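Friday, kitchen sim, Cavov branch

Picking up from the planner crash. Harnine scene loads clean now, 3,483 collision pieces after I split up the cabinet meshes. Before the split the whole base run was a single convex hull, so the planner thought the sink was solid and refused any pose below counter height. Fixed in the export script, not by hand, so it will survive the next export.

Task config is still plate pick only. Coffee maker and shaker are in as obstacles, no grasps generated for either. Red knob on the tap is part of the tap mesh, leave it alone for now.
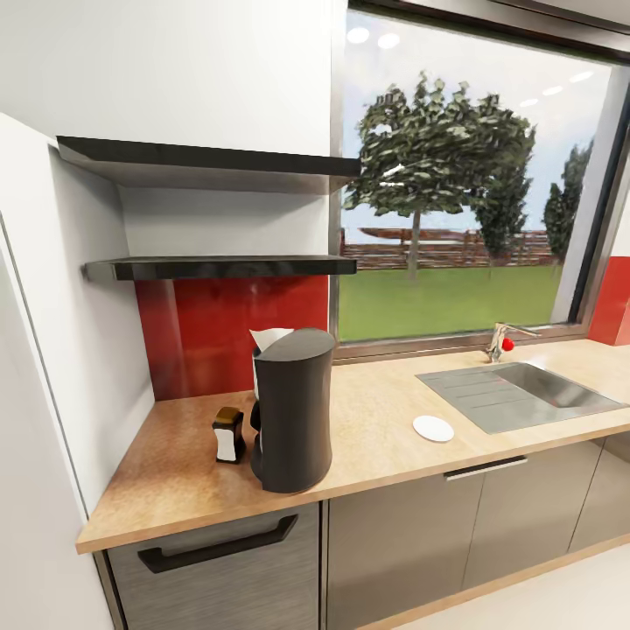 Ran 50 seeds with the old perception settings, then 50 with Sofia's depth filter switched on. Old settings: 3 runs where the segmenter merged the plate into the countertop and gave back a mask with no edge. With the filter: none, but it is slower and I haven't profiled it. Might just be the debug dumps, they were on the whole time.

Window is a pain. Depth goes straight through the glass to the fence, so the point cloud has a great tail of lawn and trees in it and the workspace crop was set far too wide. Cropped at the sill. Should really be read from the scene file instead of a number I typed in, see todo.

The ceiling light reflections on the glass are RGB only as far as I can tell. Not chasing them.

Control side next. Lekedow controller was overshooting on the last bit of the approach - gains were still the ones from the old arm model. Put the new ones in, overshoot gone in the logs, but the wrist now hunts a bit when it holds still. Probably the derivative term. Sofia Neves reckons it's the time step, we run physics and control at the same rate and she wants control at half. Try both, separatly, NOT in the same run like last time.

Also the wrist view. The gripper body takes up a big piece of the lower left and the self-mask in Quintela was made for the previous fingers, so bits of housing leak into the cloud as a phantom obstacle. Planner then backs away from its own hand. Spent most of the morning on this before I thought to plot the cloud.

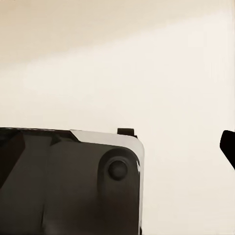
*Gripper housing lower left, black fingertip at right edge, plain surface behind.*

The pale strip along the top of the housing is the awkward part, close enough to the background that a colour threshold eats it. So render the mask from the gripper model at the current joint angles and forget colour altogether. Quintela already has a call for this, just wasnt wired up to our node.

Todo
- mask from model, grow it by a few pixels
- crop from scene file
- debug dumps off, time the depth filter again
- derivative term, then time step
- ask Sofia which branch her filter lives on, mine is a patched copy

Logs in the usual folder under cavov. Don't use the first batch, wrong gains.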